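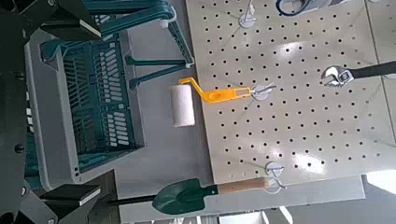
Shared rules for a shared board

August 2018
by Pylyp Zhuravel

When I started working with robot arms I thought the rules would be about the arm. Speed limits, stop buttons, who stands where. We have all of those, and I'm glad of them, but the rules I find myself repeating to new people at Dreditz are nearly all about the pegboard.

The way we work is simple enough to tell my mother over the phone (I have tried, she was very patient). The arm takes a tool off its hook and puts it back, over and over, and we keep the recordings. For a long while we wrote down nothing except which tool it was. Then in May Kjell Lunde came over from Brekke to look through our sessions, and he asked me very kindly how far apart the hooks had been on a certain run. I had no idea. We had more than 400 runs by then and I couldn't have told him the spacing for a single one of them!

So we sat down with a pot of coffee and wrote a house standard. It fits on one page, and I'm rather fond of it.

The first rule is that a tool hangs the way a person would hang it. A paint roller goes up by the slot in its handle, a garden trowel by the end of its handle. If you have to balance it on the hook, pick another tool. I was guilty of this one myself, because I like to see how clever the gripper can be, and Kjell had to remind me that a clever pick from a silly starting place isn't much use to the people who get our data later on.

The second rule is to mix your handles. Plastic, wood, bare metal, thick and thin. Four wrenches in a row will teach you a lot about wrenches.

The third is about light, and we argued over it for a whole afternoon. Our board is a little glossy and throws the ceiling lights right back at the wrist camera. I wanted to hang a cloth over the lamps. Kjell wanted them left alone, and he won - people's garages have shiny things in them too. What we do now is note which lamps are on and leave them be until the session is over.

The last one is the dullest and I'd keep it over all the others. Open the gripper fully before you come near the board, and start every approach from there. On run 23 of the Flurar set I skipped it to save a little time, and I spent the rest of the day putting hooks back in.

Vakov have asked for a copy of our page and I'm tidying it up for them this week. If your shop has one of its own I would dearly love to read it, even if it's only a sheet taped to a cabinet door.

Get new posts by email. Enter your address to subscribe. You can unsubscribe at any time.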